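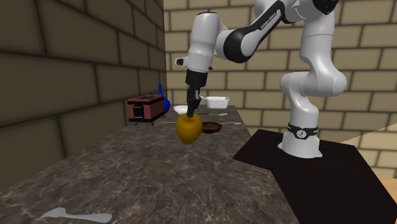 Shared kitchen at Rathnayake building gets a rule book, and a second rule book

Tenants of the Rathnayake building have voted to adopt a set of rules for their shared kitchen, ending a dispute that began in November over a casserole dish and went on to involve the fridge, the sink, the fruit bowl and, for a short time, a lawyer.

The rules run to 55 clauses. The previous set had three, one of which was "Be nice".

The building houses five small businesses on its upper floor, all of which use the same kitchen at the same time of day, that being ten past twelve. Relations were cordial until software firm Clerix began labelling its shelf in the fridge. The import business next door, Lundevar, responded by labelling its own shelf, and then the shelf under it, which it said had been vacant. Clerix said it had been resting.

"I came in one morning and there was a label on the tap," said Dilani Kanagaratnam, who runs a bookkeeping practice at the end of the hall. "I don't know who thought they owned the tap. I used it anyway."

The new rules were drafted by Severin Riedl of Lundevar, who asked for a weekend and took seven weeks. They set out how long a mug may soak (until 3 pm), what may be reheated (most things) and what may not (fish, and "anything in the manner of fish"). Milk is to be bought in turn. Fruit left on the bench is taken to be for everyone unless it has a name on it, and a name must be written in full, as initials had led to what the document calls the events of the mango.

Mr Riedl would not be drawn on the mango. Anwara Bepari, whose mango it was, would.

"It had A.B. on it," she said. "There is one A.B. on the floor. He told me he thought it meant 'anybody'."

The vote was held in the kitchen just after lunch and passed comfortably, though several of those present later said they had only come in for a spoon. Clause 19, which would have required people to wipe down the bench in the direction of the sink, was removed after a debate that outlasted the kettle twice.

Not everyone is pleased. Nele Weidemann of Clerix voted against, on the grounds that adults should be able to share a toaster without a table of contents. She has since written a shorter version, which she has stuck to the cupboard door. It covers much the same ground in three lines, the last of them being "Be nice, Severin".

Under clause 40, notices on the cupboard door need approval. Under clause 41, approval is given by whoever put up the last approved notice, and there has not been one. Mr Riedl said he was aware of the problem and was working on an amendment.

Building manager Angeliki Kouris said the owners had no view on the rules and would prefer it stayed that way. She did confirm that the lawyer's letter, sent over the casserole dish, had been withdrawn. The dish belonged to a tenant who moved out last winter and who, when phoned, said they could keep it.

It is now used for lost lids.

There has been one breach so far, when Broker, the office greyhound, ate a labelled sandwich on the first morning. The rules make no mention of dogs. Ms Bepari said the name on the sandwich had been written out in full, and she would like that noted.

The rules will be reviewed in autumn. Copies are in the second drawer, under the tea towels.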